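# Riqueza y rankings — apuntes de la sesión 3

Prof. Nivaldo Camargo. Traigan leído el caso Clanbridge; el resumen de internet no cuenta como lectura.

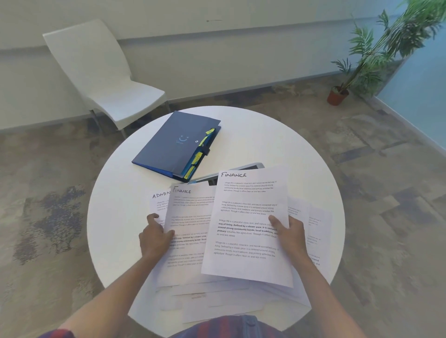
## 1. Patrimonio no es sueldo

Patrimonio neto = activos − deudas. Torquil Moffat, dueño ficticio de nada y real de media Clanbridge, «perdió» 10 millones en una mañana y almorzó igual que siempre. Bajó la acción; su cuenta corriente ni se enteró.

## 2. Cómo se arma una lista

- Acciones cotizadas: precio del día de corte × número de títulos.
- Empresas cerradas (Honorato, Saltar): se comparan con otras parecidas y se reza un poco.
- Deudas: las que el interesado confiese.

## 3. Ejercicio

Arlindo Vieira tiene 1000 acciones de Ilau a 10 euros y debe 2055. Calculen su patrimonio — y qué pasa si la acción cae a 3.

Quien obtenga un número negativo, que repase los signos antes de compadecer a Arlindo. Entrega en marzo, a mano y con el procedimiento.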